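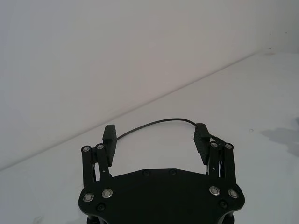 Does a change of use for an old shop in Wimcombe need full planning permission? It's the former Schwerdtfeger unit, and I want to put a small workshop in it. The council site sent me in circles.
Golshifteh Alipour, 22 February 2025

2 answers

Timo Reuter
Depends on the use class. Ask for the duty planner and have your floor plan ready. Mine took over 30 days. 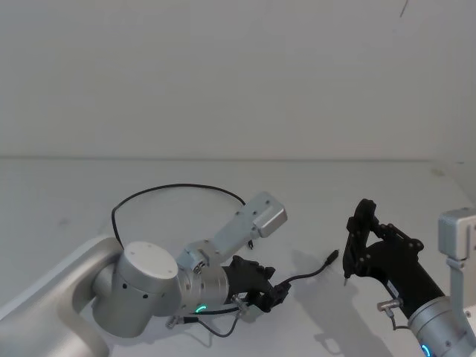
Nele Seidel
Check if it's listed first. I think that whole row is.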